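Chapter 6
Smoke Control in Tall Residential Buildings

6.1 What the drawings promise

Most smoke control systems look convincing on paper. Arrows show smoke rising into a shaft, a fan at the top pulls it out, and the stairs stay clear. The trouble starts when a student, or a building inspector, asks what happens when someone on the fourth floor props the stair door open with a shoe.

Wian Modise, who spent much of his working life testing finished systems, kept a record of 200 stair pressurization tests. His notes make dull reading until you get to the column headed "doors." Many of the systems met their target with every door shut and missed it with two open. The designers had assumed one. Few of them could say where that assumption came from, and the reports seldom asked.

You should read this chapter in the same spirit. When a maker's leaflet says that a shaft "keeps escape routes free of smoke," find out how many doors were open, how big the fire was, and who paid for the test.

6.2 Where the smoke comes from

Design fires are chosen, and the choice is often generous to the system. A small, steady fire in a closed kitchen gives thin, cool smoke that almost any fan can handle. A sofa burning next to an open apartment door is a different problem. Sosina Gebru's survey of 300 apartment fires, which we return to in Chapter 9, found that the fires that put smoke into the hallway were seldom the ones used in the calculations. 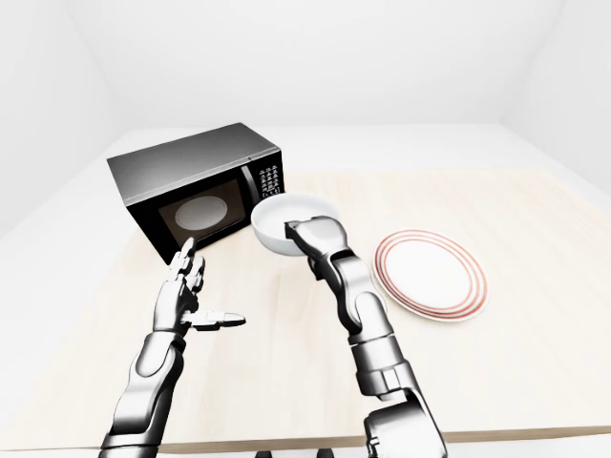

Figure 6.1 Black microwave oven on a light wooden tabletop (computer rendering).

Take the Fakhoury tower, a 14-story block fitted with a Brutar shaft system. The design report allowed an exhaust rate of 3,750 cubic feet per minute and gave no source for the number. Amos Blackwood, asked to review it, traced it back to an older report for a shorter building with wider halls. It had been copied across without comment. The number may have been good enough. We can't tell from the report, and neither could the people who signed it.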